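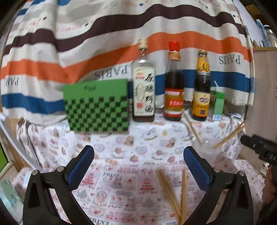
Right, the window ledge. I've put this off since we moved in and I've got the morning free, so I'll post as I go.

Search posts
Search

1/ The ledge in the back room is the only flat surface in there that isn't a floor or a bed. It gets used for everything. It is 252 cm long if you include the bit behind the door, and I do include it.

2/ I've got a white patterned cloth along it. The paint underneath is in a poor state and marks if you slide anything heavy across. The cloth goes in the wash at 40 and comes out the same every time.

3/ Bottles first. There are three standing together and they are staying together. The tall squarish clear one with the cream cap has hardly anything left in it, a bit of brown at the bottom. I'm keeping it for the label, which is white with big black characters down one side and a small red seal.

4/ The round one with the bright red cap is the heaviest looking of the lot. Red and gold label. It sits in the middle. I tried it on the end once and the row looked wrong.

5/ The slim dark one with the gold cap is the shortest, so that goes on the right. Yellow label, bit of orange. Tallest on the left, going down. That's the whole system.

6/ Someone will ask so I'll say now: I can't read the labels. They came in a box of mixed kitchen and drinks things from Tahiri when the shop was closing down. I paid 2 pounds for the box and gave away the jars.

7/ The green box with the black and green pattern goes to the left of the bottles. It won't sit square because the cloth rucks up under it. Pull the cloth flat before you put the box down, then it behaves for a week or so.

8/ Now the curtain. It's the off-white one with the wavy stripes, brown, orange and a broad blue, and PARIS printed along it. It is hung upside down. The letters are the wrong way up and so are the people who tell me about it, usually within a minute of coming in.

9/ The heading tape was sewn to the wrong edge when I got it. Unpicking it and doing the other end is an evening's work, plus a hem. I have had that evening free many times.

10/ What I will do today is check the length. The bottom edge is uneven and hangs just above the ledge. Any longer and it would drag on the bottle caps whenever the window is open.

11/ Dusting. Take everything off, shake the cloth out of the window, wipe the ledge with a damp rag, let it dry, cloth back on. Bottles get wiped with the same rag, wrung out. Go easy on the paper labels or the corners lift.

12/ Had a look at a proper shelf for that wall. Nulico do one that would fit for 56 pounds without the brackets. The brackets are extra, and so are the screws. I've left it in the basket.

13/ Also looked at curtain clips from Wurkville, the sort with a ring on. With those I could turn the curtain over and ignore the tape. That might be the answer. They're cheap enough to try.

14/ Kettle on. Tea, then the cloth.

15/ Cloth washed and on the line. It's breezy so it should be dry by two. The ledge paint is worse than I remembered at the window end. I'll sand it in November when I do the skirting.

16/ Clips ordered. I'll post again when they get here.

Recent posts
Getting candle wax out of a tablecloth
The drawer under the cooker, part two
Paint for damp sills: what I used
Bus 907 and where to sit on it
Washing net curtains by hand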